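Talk for the Cundton library series, evening slot, 7:00 start. Yavuz introduces. Aim for 35 minutes, then questions.

## Opening

- Thank Yavuz Aydoğan and the library. Say where the signing table is now so I don't forget at the end.
- The talk is about cutting. My novel *Erodgate* was 518 pages in manuscript. The printed book is 328. I'll go through where the pages went and who made me take them out.
- No spoilers past chapter 9. If somebody asks about the ferry, say we can talk afterward.

## What the book was at first

Short summary for people who haven't read it: Ines comes back to the town of Erodgate to sell her uncle's boatyard. The buyer is a man she used to know. The sale keeps getting put off, and she finds out why.

In the first draft there were three narrators. Ines, the buyer, and the uncle, who spoke from letters. I liked the uncle best. I wrote his letters in the mornings and everything else when I had to.

Read the first letter here (marked in blue, one page). Don't explain it first. Let them hear what it sounds like.

Then say: none of that is in the book.

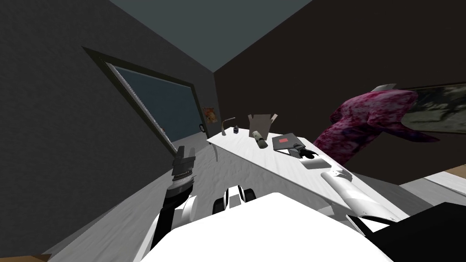

*Slide 4. Robot arms and a white tabletop, computer render.*

## The first reader

- Peiyu Yin read the full draft. She had it for six weeks and sent back a page and a half.
- Her main note was that she skipped the letters. She wasn't unkind about it. She wrote, "I kept wanting to get back to the yard."
- I didn't agree and I left it alone for two months.
- What changed my mind was reading it aloud to myself from start to end. I started skipping the letters too.

Pause here. People usually laugh. If they don't, go on.

## How the cutting was done

Go slowly through this part. The writing group at the back will want to take notes.

1. I made a list of every chapter with one line on what changes in it. If I couldn't write the line, the chapter got a mark. There were 42 chapters and 11 got a mark.
2. I took the marked chapters out all at once and put them in a separate file. I did not trim them.
3. I read what was left and wrote down each place where I got lost.
4. I put back only what fixed those places. Mostly it was a sentence or two. In one case it was a whole scene, the one with the insurance man.

The uncle's letters came out in step 2. Two facts from them had to go somewhere: the loan, and the fact that he had a key to the chapel. The loan is now in a phone call on page 60. The key is just a key on a hook, and Ines sees it early.

Mention that I kept the old file. I have opened it once, to get tonight's reading.

## The editor

Benoît Gilbert at Clemby took the book on after all this, and I thought we were done. He asked for the ending to move up.

- Old ending: Ines leaves, then a last chapter a year later in September, with a visit.
- He wanted to stop at the gate. He said the visit told the reader how to feel.
- We went back and forth by email. I kept the visit through two more drafts.
- Read the last paragraph of the old version (yellow tab), then say I'll let them find the new one in the book.

I still miss one line from the visit. Leave it at that unless asked.

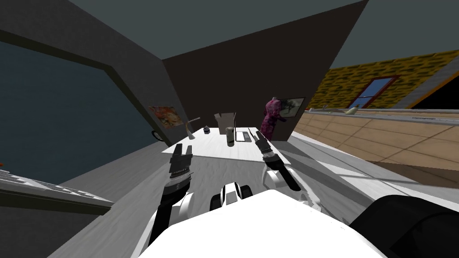
*Slide 9. Two black grippers over the table, also a render.*

## Things I got wrong

- Changing names late. The buyer was called Sarıgül until the last draft, when I shortened it to Sarı in dialogue and missed it in four places. Léonie Vidal, who did the copyedit, found three. A reader in Cundton found the other one. If she's here, thank her.
- Cutting the weather. I took out nearly all of it because it felt like padding, and then the storm in chapter 7 came from nowhere. Some rain had to go back in.
- Keeping a dog. Ines had a dog in the draft. It had nothing to do, and every scene needed a line saying where it was. I should have seen that by page 20.

## Closing reading and questions

Read from chapter 6, the auction, starting at "The first bid was low." Stop at the bottom of the second page. It takes five minutes.

Likely questions:

- *Is Erodgate a real place?* No. The harbor is borrowed from two towns, the church from a third.
- *Will the letters be published?* No plans.
- *How long did it take?* Four years, with the cutting taking most of the third.
- *What's next?* Something shorter. One narrator.

Water is on the lectern. Hand the mic back to Yavuz for the thank-yous.

— Oluwatosin Idahosa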